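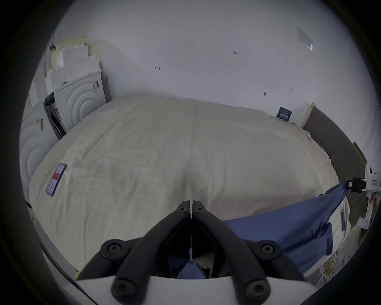
Kategorie: Kurzprosa / Arbeit & Technik

Oktober, von Mieke Kramer

Die Abnahme war auf 10 Uhr angesetzt. Sveva Fontana war um halb neun da, las das Prüfblatt und strich die erste Zeile durch. Dort stand »Bett beziehen«. Sie schrieb darüber: »Laken glatt ziehen, eine Person anwesend, keine Hilfe.« Beziehen war seit dem Frühjahr nicht mehr Gegenstand des Vertrags.

Auftraggeber war Ilside, Betreiber von Personalunterkünften. Der Lieferant hieß Fondach, das Gerät Vunus. Vunus hatte zwei Arme, ein Fahrgestell und eine Softwareversion, die am Vorabend noch geändert worden war. Fontana war von keiner der beiden Seiten angestellt. Sie prüfte im Auftrag beider und stellte beiden die Hälfte in Rechnung.

»Wir haben über 1000 Läufe im Labor«, sagte Intarasuk, der für Fondach die Inbetriebnahme machte.

»Mit welchem Laken?«

»Mit unserem.«

Sie trug ein: Laken kundenseitig, Vorbehandlung keine.

Der erste Lauf begann um 10.04 Uhr. Vunus fuhr an die Längsseite, hielt an und nahm die Oberfläche auf. Auf Intarasuks Rechner erschien das Laken als Gelände, Höhen in Gelb, Tiefen in Blau. Eine Falte in der Mitte wurde als Kante der Matratze eingestuft. Der rechte Arm griff danach, hob den Stoff an und zog ihn zu sich. Die Falte verschwand. Zwei neue entstanden, parallel zur alten.

»Das ist ein Zwischenzustand«, sagte Intarasuk.

Fontana notierte die Uhrzeit und schrieb nichts dazu.

Nach elf Minuten meldete Vunus den Vorgang als abgeschlossen. Das Laken lag an der Fußseite straff und hing an der Kopfseite über die Ecke. Das Prüfblatt ließ eine Restfalte bis zur Länge einer Hand zu. Wessen Hand, war nicht festgelegt. Fontana nahm ihre.

Lauf zwei brach nach vierzig Sekunden ab. Fehlerklasse: unbekanntes Objekt. Auf dem Bett lag Intarasuks Telefon. Er nahm es weg und bat darum, den Lauf nicht zu werten. Fontana blätterte in der Leistungsbeschreibung zurück. Unter Punkt 2 stand, dass persönliche Gegenstände der Bewohner zu erkennen und abzulegen seien.

»Erkannt hat er es«, sagte Intarasuk.

»Als was?«

Er sah nach. »Als Nicht-Laken.«

Sie wertete zur Hälfte und vermerkte, dass das Blatt halbe Wertungen nicht vorsah.

In der Pause aß Intarasuk ein Brot und erklärte das Problem, das er seit Jahren erklärte. Ein Karton habe sechs Freiheitsgrade. Wer den Karton greife, wisse danach, wo der Karton sei. Ein Laken habe so viele Freiheitsgrade, wie man sich zu rechnen leiste, und wer eine Ecke greife, wisse danach, wo eine Ecke sei. Kartons könne Vunus gut, Geschirr bis auf Gläser, Türen mit Drückern. Das Falten von Handtüchern gehe im Stand, bei ruhigem Licht. Ein Bett sei groß, die Arme seien kurz, also müsse das Gerät herumfahren, und beim Herumfahren verliere es die Ecke, die es gerade hatte.

»Wie lange braucht Ihr Personal?«, fragte Fontana die Hausleiterin, die in der Tür stand.

»Für das Bett? Das messen wir nicht.«

»Schätzen Sie.«

»Das macht man mit, wenn man ohnehin im Zimmer ist.«

Fontana ließ das Feld frei. Der Vertrag sah im ersten Jahr 2000 Betten vor, verteilt auf drei Häuser, nachts und ohne Aufsicht.

Lauf drei gelang. Vunus griff beide Ecken der Kopfseite, zog gleichmäßig an, senkte die Arme und strich einmal über die Mitte. Vier Minuten zwanzig. Intarasuk sagte nichts und hielt das Brotpapier fest. Fontana maß nach, es gab keine Falte über dem Grenzwert. Sie bat um Wiederholung unter gleichen Bedingungen und zog dafür das Laken mit einer Hand wieder in Unordnung.

»Das sind nicht die gleichen Bedingungen«, sagte Intarasuk.

»Nein«, sagte sie. »Bitte starten.«

Lauf vier dauerte neun Minuten und endete mit dem Laken auf dem Fahrgestell. Bis zum Mittag kamen sechs weitere dazu, davon zwei bestanden. Die Hausleiterin war inzwischen gegangen.

Im Protokoll gab es drei Kästchen: abgenommen, abgenommen mit Mängeln, nicht abgenommen. Fontana kreuzte das dritte an und legte eine Seite bei, auf der sie Lauf drei beschrieb, mit Zeiten, Griffpunkten und der Zugrichtung. Intarasuk las die Seite zweimal und fragte, ob er eine Kopie haben könne.

Er fuhr Vunus auf die Ladestation im Flur. Fontana zog das Laken glatt, packte den Messstab ein und suchte das Formular für die Fahrtkosten.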